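## Section 6: Putting the mattress on and clearing the bed

By now you should have a Brenik double standing on its own legs, with the headboard bolted on and the slats rolled out. If the headboard still rocks when you push it, go back to the bolts before you do anything here. I skipped that once and had to take the whole lot off again, bedding and all.

You'll want a second pair of hands for steps 2 to 4. The rest you can do on your own, and my last go at the whole section took 17 minutes with a break for the phone.

**What you need**

- the mattress, out of its bag
- the hex key from the small parts pack (part 1413)
- a dry cloth
- a soft brush, or a vacuum with the brush head
- a carton or two for whatever has landed on the bed

**Steps**

1. Run the hex key around the headboard bolts one more time. Snug is fine – if you lean on the key you'll crush the wood around the washer.
2. Stand the mattress on its long edge next to the bed. Keep it off the headboard fabric, and don't drag it by the piping.
3. Lower it onto the slats from the open side. One person steers the headboard end, the other just lets it down slowly.
4. Push it up until it touches the headboard all the way across, then back it off by a finger's width. That little gap is where the sheet gets tucked in later, and you'll be so glad of it!
5. Leave the mattress uncovered for the first afternoon if you can. The new-foam smell goes off a lot faster that way.
6. Brush the headboard from top to bottom, following the channels. Going across them just pushes the dust into the seams.
7. Clear the bed before you try to fit a sheet. Start with anything that has a cable on it (unplug, coil, put it on a shelf), then do clothes, then towels and cloths. Cartons come off last, lifted from underneath.
8. Fit the sheet at the two headboard corners first, then walk down to the foot and pull it smooth. It will wrinkle a bit in the middle until somebody has slept on it.

> **Caution:** A tall carton can stand on the mattress for an hour or so while you sort out the room, but don't leave one there overnight. Even a light one digs its corners into new foam. Put it up against the wall so it can't tip, and keep anything with staples in the bottom off the fabric altogether.

> **Note:** Big printed cartons from supplies make great storage for spare bedding. Cross out the old print or stick a label on the side – my brother-in-law once spent an evening looking for pillowcases that were sitting in a box marked as something else entirely.

**If the mattress won't sit flat**

Lift the foot end and look at the slats. Usually one has hopped out of its holder, and it presses back in with your thumb. If a holder has split, the replacement is in the Asamoah spares bag, and the old one slides out sideways. Don't glue it. I tried, and the glue let go in about a week.

**If the headboard knocks against the wall**

Pull the bed out a little and stick the felt pads on the back of the two end posts. The Grakent ones are thicker than the ones in the box, and I like them better.

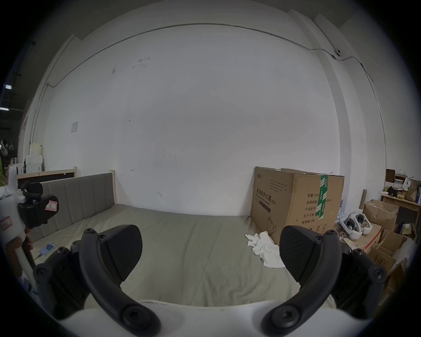
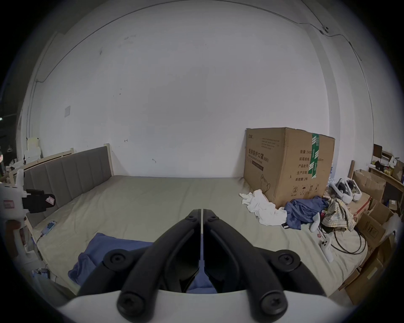 *Step 7, clearing the bed: gray headboard in its light wooden frame, with the N95 mask carton standing against the wall and a crumpled white cloth still to go.*

Section 7 covers the under-bed drawers. If you didn't order any, go straight to the care notes.

Arsalan Bajwa, Dec 29, 2023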